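Duda Two-Arm Kit: Frequently Asked Questions
Reading time: 2 minutes

These are the questions which customers send us most often before they order the Duda kit or in the first month of using it. The answers are by Wayne Campbell from the Lemstead workshop. 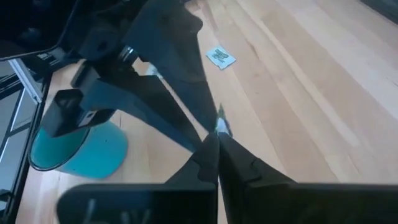 What do I receive in the box?

Two arms, two grippers with black finger pads, one wrist camera, the power supply and a bag with spare screws. The arms come already assembled. You only need to attach the grippers, and for this you need the small hex key from the bag.

Do I need a special table?

No. Many customers work directly on the floor, and this is fine if the floor is flat and hard. On carpet the base moves a little at every stop, and after some time your saved positions are not correct any more.

How small an object can the gripper hold?

We recommend 6 mm or more. With smaller pieces it is possible, but you must close the fingers slowly and set the force to the lowest level. The colour of the object makes no difference to the grip.

Can the two arms pass an object from one to the other?

Yes, this is included in the software under the name "Handover". Please teach it first with something soft. The tips come very near to each other, and if the calibration is old they can touch. Calibrate both arms again each time you have moved one base.

The picture from the wrist camera is blurred near the fingers. Is it a defect?

It is not a defect. The focus of the lens is fixed, and things very close to it are never sharp. If the picture is blurred also at a longer distance, please clean the lens with a dry cloth and then write to us.

How long can I run it without a break?

We advise 48 minutes of continuous work, then 10 minutes of rest for the motors. The program shows a yellow sign when the time is over, but it does not stop the arms by itself.

Which computer do I need?

Any laptop with 8 GB of memory and two free USB ports. Please do not connect both arms through one cheap hub.

Where do you repair it?

In Lemstead, or at our partner in Mukwood if you live closer to there. Refugio Rosales takes the repair bookings for both places. The workshop in Mukwood is closed in October.

Can I return the kit?

Yes, in the first month, with all parts. Worn finger pads we do not take back.

Related pages
Calibrating two arms on one surface
Changing the finger pads
Gullunen single-arm kit: FAQ
Booking a repair

Contact us | © Duda Kits, Lemstead | Back to top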